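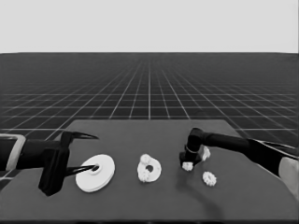

Lulilside Press Office

FRAGKOU, September 6, 2022 - Lulilside has released a new version of Drivelent, its motion planning software for robot cells with two arms. The new version is available from today to all customers with a current license. The company also publishes the gear assembly task on which the planner was tested during August.

In the gear task, two black arms work over a plain dark table in simulation. Small white gears must be picked up and set on a round base with a hole in the center. A larger white disk lies on the same table and takes much of the free space between the arms. The gears are small, the teeth must meet, and the second arm has to stay out of the way while the first one is placing.

Earlier versions of Drivelent planned each arm alone and then checked the two plans against each other. When the plans were in conflict, one arm had to stop and wait. The new version makes one plan for both arms. It decides which arm goes first, where the other arm may stay, and at which moment it can start to move again. If a gear is not where it was expected, the plan is repaired from that point and the finished steps are kept.

The test set has 3125 planned motions, all of them in simulation. The new planner found a safe path in all but 21. These 21 cases are published together with the rest, so that users can see where the planner still has difficulty. Most of them have the same cause: both grippers need to be close to the center of the table at the same time, and the forearms leave very little space.

Planning time was also measured. On an ordinary office computer, one complete plan for both arms needed 355 milliseconds in the median case. In the previous version the same plans needed nearly 60 percent more. Lulilside points out that these numbers are from its own tests and that users with other arms, or with more parts on the table, will see different values.

The task was prepared together with Gruroretti, a maker of small gear units, which has used Drivelent in its development department for two years. Gruroretti provided the shapes of the gears and of the base, and wrote the rules for what is counted as a correct placement. The company will continue with its own tests on real cells and has agreed to share the results with Lulilside.

"We wanted a task that is simple to understand and still difficult to plan," Lulilside said in its release notes. "A gear that is put down a little bit wrong can block the next one, and then the planner has to deal with it."

Other changes in this version are a faster collision check for thin fingers, a time line which shows both arms one over the other, and a command to save a plan as a plain text file. The old project files can be opened without conversion. Users who have written their own cost functions should read the change list first, as two of the function names are different now.

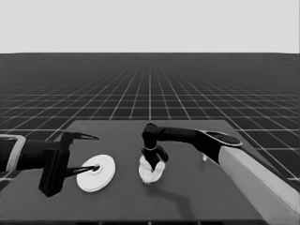

Does a user need two real arms to try the gear task?
The task runs completely in the simulator that comes with Drivelent, so a computer with a valid license is enough. When real arms are added later, the same task file can be used, but the position of the table has to be measured and entered again.

The gear task, the test results and the change list can be downloaded from the customer area of the Lulilside website. Schools and universities can ask for a free license for teaching, valid for one year.

About Lulilside
Lulilside develops planning and control software for robot cells. Its office is in Fragkou, and its main product is Drivelent, which is used in assembly, packing and laboratory work.

Press contact
Lulilside Press Office, Fragkou. Screenshots and the full release notes are sent on request.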